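Is a "whole-house" water filter worth $1349 or am I being had?

Posted in Home & Garden > Plumbing

pralletti_shed
Had a bloke through last month from a mob called Prydderch who tested our tap water at the kitchen sink. He put some drops in a glass, it went yellow, and he told us that was the chlorine and we were "basically drinking a pool". Quote for a whole-house unit is $1349 plus fitting, with a cartridge every year at $173. We're on town water, two adults and a toddler, house built in the eighties. Water tastes a bit like chlorine in summer, otherwise fine. My partner is keen. I have my doubts but can't say exactly why. Has anyone had one put in and did it make any difference you could notice without being told to notice it?

3 replies

Mokeo
We got one two years ago and love it!! Skin feels softer and the kettle is cleaner. Can't put a price on your family's health. Ours was dearer than yours so I'd grab it.

Alside
I'd be slow to sign anything.

The yellow drops are an old sales trick. They react with chlorine, and town water is supposed to have chlorine in it, so of course the glass changes colour. It tells you the water was treated. It doesn't tell you the level is too high. Your water supplier should publish test results for your area, usually once a year, and most will talk you through them on the phone. I'd do that before letting anyone else near the sink with a dropper.

Softer skin and a cleaner kettle are what you get from a softener. A plain carbon cartridge mostly takes out chlorine taste and some odours and leaves the hardness where it was. Some units do both, so ask which one the quote is for. If the salesman can't say, there's your answer.

Then there's the running cost. One cartridge a year sounds tidy but it depends on how much water goes through it, and with a whole-house unit that includes the toilet, the washing machine and the garden hose. You would be paying to filter water for the lawn. Ask for the rated capacity in litres and check it against your last few water bills. And get the fitting price in writing — "plus fitting" can mean anything.

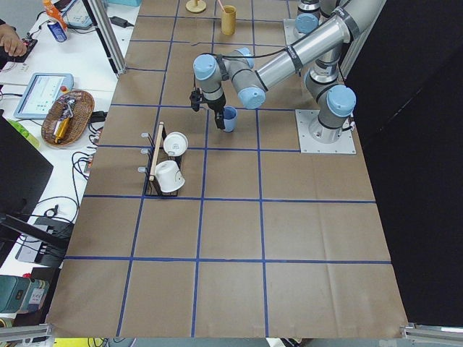

If taste is the only complaint, try a jug in the fridge for a few weeks. Even an open jug with no filter will lose some of the chlorine smell overnight, though if your supplier uses chloramine that hardly works. An under-sink filter on the cold tap is the next step up and covers what you drink and cook with. I'd want a good reason to go past that on town water. Tank or bore water is another story and needs a proper lab test.

pralletti_shed
Thanks both. Rang Prydderch back and asked about litres. He said he'd have to check, then offered to knock the fitting off if we signed by the end of September. Fridge jug it is for now. Still waiting on the water supplier to call me back about the chloramine thing.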